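Lifting chalk or liquid chalk for a garage gym?

Posted by Elīna Kuusk, July 1, 2018

I train in a single garage with a bar, a rack and a set of old Stendero plates. My deadlift has got stuck because the bar slips out of my left hand on the last couple of reps. My legs and back feel fine, it is only the grip. I have used straps but I want to stop, as I would like to enter a small novice meet in December and straps are not allowed there.

The bar is an Arnlow with fairly mild knurling. I've been told to use chalk but the garage joins on to the house and I don't want white dust carried through to the kitchen. Is liquid chalk as good as the block sort? Also, should I be doing extra grip work or will it come by itself? I lift three times a week and deadlift on one of those days.

arnlow_bar_owner

Liquid is fine. I have the same bar and had the same trouble. Put a small blob in your palm, rub it over the fingers, wait until it is dry and lift. If you lift before it has dried it is worse than nothing. One bottle lasts me months. Block chalk does hold a bit longer on heavy singles, but you can keep it in a tub with a lid and do your hands over the tub.

Clean the bar as well. Old chalk and skin fill up the knurling and it goes smooth. A stiff nylon brush and five minutes is enough. Don't use a wire one, it will take the finish off.
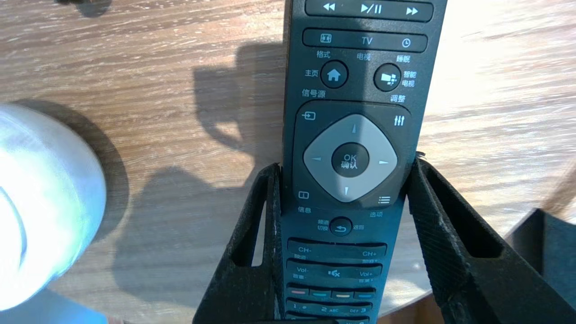 As for grip work, I would add some holds. After your last set of deadlifts, take the bar out of the rack just above the knee, hold it with both palms facing you and count to fifteen. Do 2 of those. When fifteen gets easy, put more on. I did this through one winter and stopped needing straps for anything except long sets of rows.

Check where the bar sits in your hand too. If you start with it across the middle of the palm it will roll down to the fingers and pinch the skin on the way. Start with it lower, at the base of the fingers.

Old Lukoševičius

Mixed grip. One palm forward, one back. Swap sides on your warm-ups so you don't get lopsided. Everyone at the club I went to pulled that way and there was no chalk at all, the owner wouldn't have it on his floor. I saw more than 300 kilos lifted on a rusty bar.

ondano3070

Agree with the first reply about liquid. Read the rules for your meet before you buy though, some venues only want block chalk and some only want liquid. Hook grip is worth trying if you can stand sore thumbs. I gave up after a fortnight.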